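Tub chair

Category: Furniture › Seating › Upholstered chairs
Reading time: 5 min
Shares: 8 | Comments: 2

A tub chair is a low upholstered armchair in which the back and sides are formed by one continuous curve. The sitter is enclosed on three sides at an even or gently falling height. The name is used loosely in the trade and covers a number of related forms, including the barrel chair, the club chair with a rounded back, and the horseshoe-back armchair with an exposed timber rail. In Australian second-hand listings the words "bucket chair" are also common, although that name more properly belongs to a moulded shell seat.

Terminology

Furniture dealers separate tub chairs into two broad groups. In a fully upholstered tub, fabric or leather is carried over the top of the back and down the outside, and the only timber showing is in the legs. In a show-wood tub, the top rail is left exposed and polished, and the upholstery is fitted inside it. Show-wood chairs are sometimes sold as "library chairs" or "captain's chairs", though a captain's chair usually has turned spindles in place of padding.

The word "fauteuil" appears in auction catalogues for show-wood chairs with open arms. A chair with the space beneath the arm filled in is a bergère. Many tub chairs fall somewhere between the two, with padding that runs along the curve and stops short of the front of the arm.

Construction

The curved rail is the part that sets the cost of a show-wood tub chair. Three methods are in general use. In the oldest, the curve is sawn from several blocks of solid timber, which are joined end to end with dowels or loose tongues and then shaped by hand. This wastes a good deal of wood, and the grain changes direction at every joint, which can be seen under a clear finish. Dark stain and a high polish were often used to even out the colour.

Steam bending uses a single straight length, softened in a steam box and clamped around a form until it has set. Lamination uses thin strips glued together over a form. Laminated rails hold their shape well and can be made to a tighter radius, but the strips are visible on the edge unless the rail is veneered.

Below the rail, the frame consists of a seat rail, front legs that may continue upward as arm supports, and back legs raked outward to stop the chair tipping. Corner blocks are glued and screwed inside the seat rail. Loose corner blocks are the most common fault in older chairs and cause the creak often blamed on the springs.

Upholstery

The inside back of a tub chair is difficult to cover because the surface curves in two directions. A flat piece of woven cloth will not follow it without pleats, cuts or seams. Upholsterers deal with this by dividing the back into vertical panels, by buttoning, or by choosing a cloth with enough give on the bias to be eased into the hollow. Plain cloth is easier to work with than a stripe or check, as any drift in the weave is much less obvious.

Where fabric meets an exposed rail, the raw edge and the tacks have to be hidden. The usual treatments are gimp, a flat braid glued over the tack line; close nailing, in which decorative nails are set side by side; and piping, a covered cord that follows the edge of the timber. Double piping is glued in place, while single piping is normally sewn to the cover.
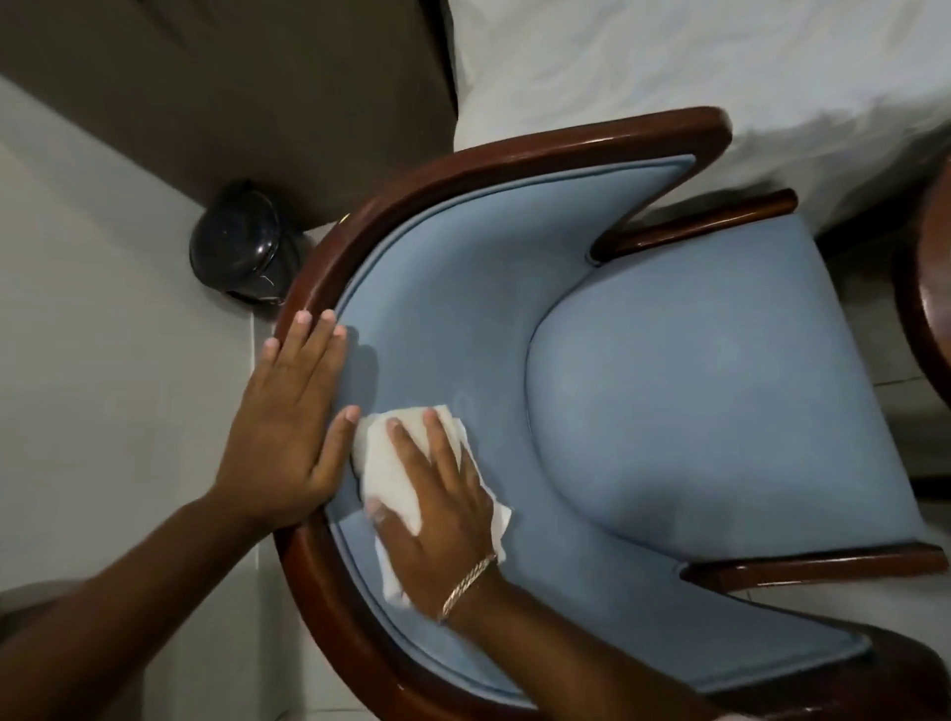
Finish along the rail is a matter of some disagreement in the trade, and one reader, Usuver, wrote in to say that gimp should be kept for period chairs and that piping cut from the same cloth wears better on anything sat in every day, because braid catches on jumpers and lifts at the ends. Other upholsterers prefer gimp on the grounds that it can be replaced without disturbing the cover.

Seats are either sprung or built on webbing. Coil springs, lashed by hand and covered with hessian and stuffing, give a domed seat that settles in the centre over many years. Zigzag springs give a flatter seat and need less depth. Rubber webbing was widely used in factory chairs, and it perishes in hot climates. Chairs stored in sheds or enclosed verandahs are often found with the webbing turned brittle while the frame remains sound.

Production in Australia

Tub chairs were made by small city workshops and by regional factories that supplied hotels, clubs and waiting rooms. The Skirnenville works of Barredo produced a show-wood tub listed in its catalogue as Model 456, with a stained rail and a sprung seat. It was offered in leathercloth or moquette and could be ordered in lots of 100 for institutional buyers. Surviving examples carry a stencilled number under the seat rail, though the stencil was lost on many chairs when the bottoming cloth was replaced.

Skosau sold a lower, fully upholstered version through department stores. The two makers' chairs are often confused once re-covered, and the leg joint is a more reliable guide than the outline. Barredo used a dowelled joint, and Skosau bolted the legs through a steel plate.

Care

Polished rails should be dusted with a soft dry cloth. Silicone sprays make later refinishing harder. Sunlight fades both cloth and stain, and a chair left beside a north-facing window will show a marked difference between its two sides after a few summers. In January heat, hide glue joints may shrink and open slightly.

Upholstery can be vacuumed with a brush head at low suction. The crease where the seat meets the inside back collects grit, which cuts the threads of the cover over time. Lifting a tub chair by the top rail strains the joints at the back of the curve, and it should be carried by the seat rail.

See also: Bergère; Club chair; Gimp; Slipper chair; Webbing

Last edited 16/07/2024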